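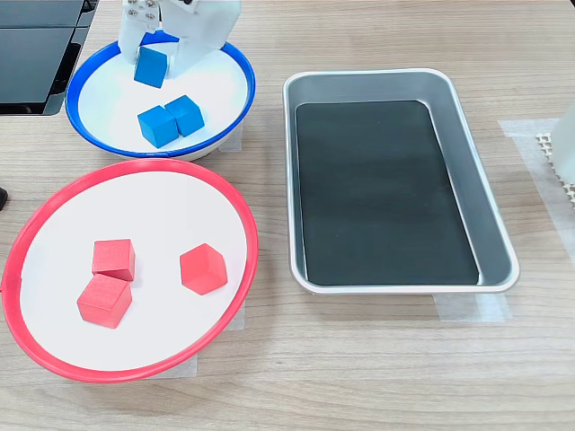
Fondititz opened in May on the ground floor of a former print works, with 23 covers and a bar that runs the full depth of the room. The designer, Kolbrún Lund, kept the existing concrete floor and had it ground back and sealed. Noise was the main difficulty. The ceiling is low and the street wall is glazed, so felt panels supplied by Ultex were fixed between the beams and under each table top.

Seating is by Kireck, in ash, with a back height chosen to sit level with the sill. Lighting is on two circuits, one for lunch and one for the evening, and the change is made by hand at five o'clock.

Diễm Lưu runs the kitchen. Her menu is short and priced for the lunch trade: broths, grilled fish, a rice dish that changes each week. Coffee comes from Đàm, which roasts two streets away, and is served until close.

Tables for four or more should be booked. The bar is kept for walk-ins, and the side door on the yard gives step-free access.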